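The Shelf Record

The binders came back to the office in February and were put in the low cabinet by the desks, as the instruction required. The instruction was one sheet long. It said that closed files were to be kept lying flat, spine to the front, on the single shelf, and that nothing was to be kept underneath. It gave no purpose for the lower compartment.

I was the records clerk for the Mulis survey. My contract covered the survey and its papers, and it ended when the papers did. The survey had measured the movement of a retaining wall above the Listari road. Readings were taken at 44 pins set into the stone. Each reading went on a line, each line on a sheet, and the sheets into binders. When the work stopped there were 1388 sheets.

I checked them in order. The method was to take a binder from the shelf, place it on top of the cabinet, open it, compare each sheet with the register, close it and return it. If a sheet was missing, the register was marked with a stroke. If a sheet was present but not in the register, a line was added in pencil. I had not expected to add lines. By the end of the first week I had added 3.

All of them were readings for pin 45.

There was no pin 45. The drawing showed the wall from end to end with the pins marked as small crosses, the last of them at the drain. The extra sheets were in the same hand as the rest and on the same printed form. The columns were filled in correctly. The temperature had been noted, and the wind. In the box for location, where the others gave a distance along the wall, the surveyor had written "inside".

I wrote to Katiyar, the firm that had supplied the surveyor, and asked for the site notebook. They replied that the notebook had been handed over with the binders. I looked for it between the covers and under the registers. I opened both doors of the cabinet and checked the back of the shelf with a torch. I checked the lower compartment, which held nothing, and shut the doors again. 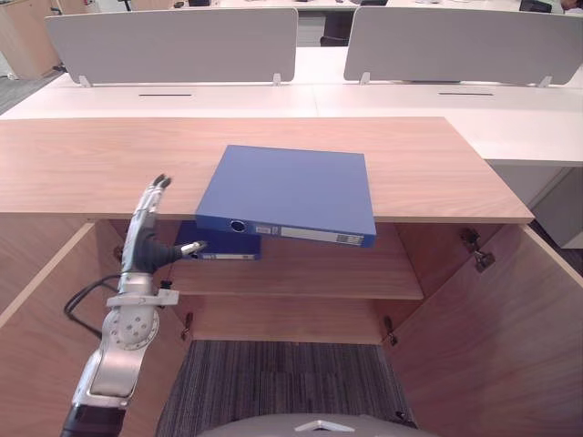
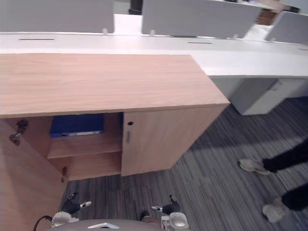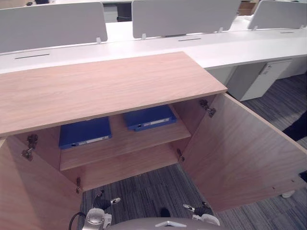 The low cabinet: blue binders with white labels, kept flat.

The readings themselves were ordinary. The other pins had moved a little each season, outward in the wet months and back again in the dry. Pin 45 had moved as well, by similar amounts and in the opposite direction. When the wall went out, it went in. I plotted it on squared paper against pin 12, which was the most regular, and the two lines opened and closed like a pair of doors.

I did not put the plot in the binder. It was not a survey document and there was no line for it in the register.

The terms of my contract allowed one visit to the site. I had not planned to use it. I took the bus to Listari and walked up the road with the drawing folded into my coat. The wall was of grey stone, well built, with the pins still in place and a dab of yellow paint beside each. I started at the low end and followed them up to the drain. Past the drain the wall continued for a few paces and met the hillside. There was no paint there.

The drain was a square opening at knee height, wide enough for an arm. I removed my watch and put my arm in as far as the shoulder. The stone was dry. At the limit of my reach there was a metal stud with a rounded head, the same size as the pins outside. I held a finger against it for more than 100 seconds. I am not able to say whether it moved. An instrument would have been needed.

I went back to the office the same evening. In the register I went over the pencil lines in ink. Under "location" I copied what the surveyor had written and initialled it.

The binders were due to pass to Mivura for long-term storage. The transfer form asked for the number of pins, and I entered 45. It asked whether the record was complete, with a box for yes and a box for no. I left that until last. Then I ticked no, and in the space for remarks I wrote: notebook not found, lower compartment checked.

I signed it and dated it Jun 16, 2022, and laid the form on the cabinet, on top of the files it referred to, where the driver would see it.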